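Learning from the chest: notes for the February methods talk
Silvana Guerra, Trerham

Slide 1. Thank Phong Hầu for the invitation. Say up front that this covers one method and one result, and that the hardware questions should go to Jarmo afterwards.

Slide 2. The problem. Our policy did well on tables it had seen and poorly on any other. Change the cloth colour and it reached short. We had been training on fixed overhead cameras only.

Slide 3. What we changed. We added a chest-height view and stopped tidying up. Every episode now has clutter near the target that has nothing to do with the task: packaging, cups, whatever is on the shelf. The target stays the same and so does the instruction.

Slide 4. Numbers. 3,000 episodes collected, 1,084 kept after filtering. Most of the rejects were timing faults between the arm log and the video. Pause here, people always ask. Lucía wrote the filter and it's in the Drinik repo.

Slide 5. Result. With 900 cluttered episodes the reach error on unseen tables matched what we got from the full tidy set. Adding the rest helped a little. We have not tested dim light, and I should say so before someone else does.

Slide 6. Weak spots. Thin cables are still bad. The depth estimate on felt is noisy, and dark objects lose their edges. Gervásio thinks a second view at the wrist would fix it. I'm less sure. We'll try it at Pillmont next.

Slide 7. Leave the last picture up during questions. Point out the cable, the cup and the cookie box. If there's time, go back to slide 4.

Comments (3)

Jarmo Tuominen: Slide 4 needs the frame rate on it. Otherwise fine.

L. Collado: The filter has 2 thresholds now, please mention both.

gdantas: Still think it's the wrist view. Happy to argue about it at lunch. 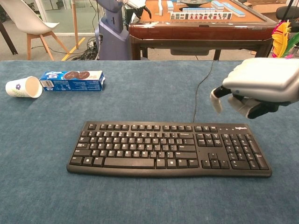
Keyboard on teal felt, robotic hand at right, seen from chest height.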